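Brovell Museum opens its new fossil gallery with a shoreline 332 paces long

BROVELL, October 19, 2006 — After a good deal of patient work, and rather more cups of tea than anyone would care to admit, the Brovell Museum of Natural History is delighted to announce that its new gallery of ancient sea life is open to visitors. The gallery is called The Long Shore, and it tells the story of the brachiopods, the shelled animals that covered so much of the sea floor in ages past and that are still, in a few quiet corners of the ocean, getting on with their lives today.

At the heart of the gallery is the Hulter Collection, a set of 2682 fossil shells gathered from the limestone quarries above Hulter and given to the museum by the family of a local schoolmaster. Many of the shells have never been shown in public before. They have been cleaned, named and laid out in the order of the rock beds they came from, so that a visitor walking from one end of the room to the other passes from the oldest bed to the youngest.
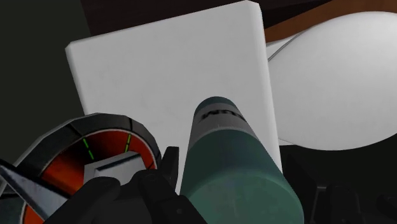
Computer-rendered view: dark green bottle and white block.

"People often take brachiopods for clams, and I can't blame them, as I did the same when I was a girl," said Tiziana Melis, keeper of fossils at the museum. "But if you look at a clam, its two shells are usually mirror images of each other. With a brachiopod the line of symmetry runs down the middle of each shell, and the two shells are different sizes. Once you have seen it, you will never mix them up again, and I do hope our younger visitors will go home and tell their grandparents all about it!"

The gallery looks closely at how the shape of a shell can be linked to the place where the animal lived. Some of the Hulter species have long spines, which may have helped to steady them on soft mud. Others are broad and flat, or deeply folded along the front edge, and scientists still argue over what those folds were for. Three large cases are given over to this question, and the labels set out the different views side by side, with room left for new ones as the research moves along.

Ezequiel Montoya, who led the study of the collection, spent seven seasons in the quarries measuring the beds and matching the museum's shells to the layers they came from. His notes, drawings and much-mended field bag are on show near the entrance.

"The schoolmaster wrote everything down, bless him, but he wrote it very small and in pencil," said Mr Montoya. "He measured the quarry path by walking it, and he made it 332 paces from the gate to the far wall. We have kept his figure in the gallery, with a line along the floor and a mark for every bed, and I am very pleased with how it looks as it winds back and forth between the cases. My own favourite is a little ribbed shell from the lowest bed, no bigger than a thumbnail, which still has its fine growth lines."

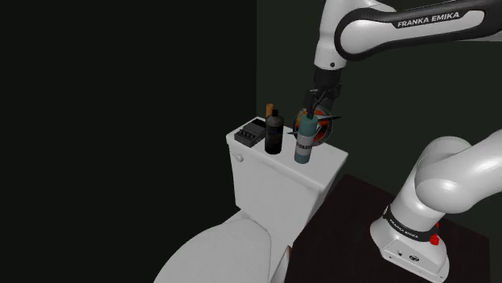 Computer-rendered view: Franka Emika robot arm above a white toilet.

A guidebook, Pace by Pace, goes with the gallery and is on sale in the museum shop. It has a chapter on each of the main quarry beds, a simple key for naming common shells, and a section on living brachiopods, with drawings made from specimens lent by the marine station at Vuvutport. These specimens will stay in Brovell until the end of the winter, and the museum would like to thank the station warmly for the loan.

School parties are welcome and can book a handling session, in which pupils sort a tray of real fossils and try to place them in the right bed. Talks for adults begin later in October, starting with Ms Melis on the brachiopods that are alive today — and where to look for them.

Enquiries about visits, talks and pictures for the press should be made to the museum office in Brovell, marked for the attention of the gallery team.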